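Write the Rules Before You Train the Robot

5 min read

I love a good rulebook. I know how that sounds, and I'm going to make the case anyway, because I think rulebooks are the most exciting thing happening in home robotics right now.

Most teams I talk to treat practice guidelines as paperwork that comes after the fun part. You get your two-armed robot doing something useful in simulation, you move it to a real kitchen, and then somebody writes down what it should and shouldn't do near a hot stove. I'd like to see that order flipped. Write the house rules first, keep them short enough to fit on a page, and make the simulator enforce them from the very first run.

The Grultix guideline is my favorite so far (yes, I have a favorite). The draft that went around in October has four rules for work on counters and tables. Know where both hands are before moving either one. Slow down over anything you haven't identified. Keep food and cleaning products apart, and never handle one right after the other with the same gripper. If you lose sight of an object, stop and look again. A ten-year-old could follow these! A policy trained without them will break every one by lunchtime.

What won me over was trying them on our own runs at Drombridge. We replayed 3,873 simulated episodes against the four rules, and 80 of the ones we had marked as successes broke at least one. The task got done, the score went up, and a gripper had passed fast and low over a cup to do it. Our scoring never looked at that. I was thrilled, which my coworkers found strange, but each of those 80 was a lesson we got without anyone mopping a floor.

People do push back. The folks at Solanki argue that rules this early make a robot timid, and they have a point: our first version stopped so often that it was painful to watch. We loosened the speed limit over known objects and it got moving again. Others say simulated rooms are too tidy to test anything. I'd answer that this depends on who sets the counter.
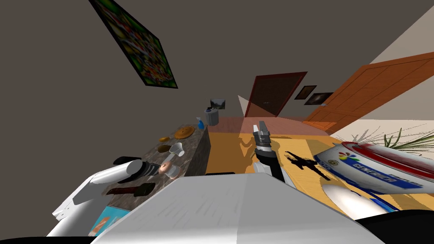
A simulated kitchen, seen from the robot. The left gripper is just above a pink ring, with a cup close by and a spray bottle farther back.

A layout like that gives the food-and-cleaner rule some real work to do, and I want many more of them. Crowd the counter. Hang the pictures crooked. Put the lamp somewhere annoying so the arms throw shadows on the table. Then publish the layouts together with the rules, so a team in Cirkham and a team across the ocean can fail the same test and compare notes.

Shared rules are how elevators and power tools became things we use without a second thought. I'd be delighted to see kitchen robots get there, and a page of plain sentences is a cheap place to start. If you have a fifth rule, send it to me. I already have a spot for it on the page.

Related
What Counts as a Success? Rethinking Episode Scores
Two Arms, One Counter: Notes on Sharing Space
Why We Publish Our Failed Runs
Reading the Grultix Draft Line by Line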